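Open day at Dreton in Lekmont — what do visitors get to do?

Posted September 13, 2018

I'm thinking of taking my two nephews to the Dreton robotics open day. It's over an hour on the bus from Vurnmont. Is it all talks, or is there a demonstration? And do we have to book?

Pavlović
Went last year. Good. Parking is bad.
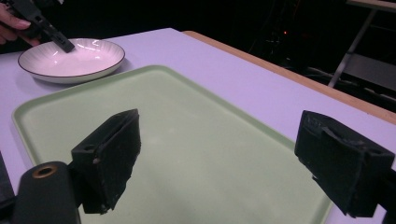 Arben Shehu
There is a demonstration and it's worth the trip. The part I liked was at a table with a green tray and a white plate, where people work with grippers held in the hand. Staff explained that the movements are recorded and used later to train the robot arms. Visitors could have a go after the talk — the queue was slow, so get there early. You book at the front desk by phone, extension 1360. The talk lasts 2 hours with a break, and there are 3 talks a day. Younger children may get bored in the second half.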